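9/9/18
By Fadime Sezer
Reading time: 1 minute

Stolombridge moves mixed-item picking to robot arms

Returns handler Stolombridge has shifted the first stage of mixed-item sorting at its Stovamora site to robot arms. The arms pick single items out of open metal bins and pass them to a scanning station. Toys, grooming items and small household goods are covered. Clothing and anything in glass stays with the manual line.

The change affects 94 sorters. Under the old layout each sorter emptied bins by hand, scanned every item and keyed in a condition code. Picking and scanning are now automatic. Staff assign the condition code from a screen and clear any item the gripper has failed to lift after two attempts. 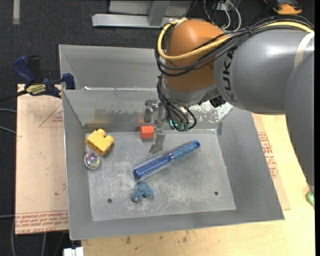 Round and smooth items account for most of the failed lifts, according to process engineer Helju Jõgi. Her team changed the approach angle for these in September and reduced the closing speed of the fingers. A cell now handles 638 items per shift, with one person covering two cells.

Shift lead Aslı Bozkurt said the lifting and bending have mostly gone, but screen work is harder on the eyes and the pace is set by the queue. Sorters rotate off the screens every hour. Training takes five days and includes safe entry to the cell and restarting after a stop.

No jobs have been cut. Nine sorters have moved to maintenance on a higher pay grade. A second group will start training once the night shift has changed over.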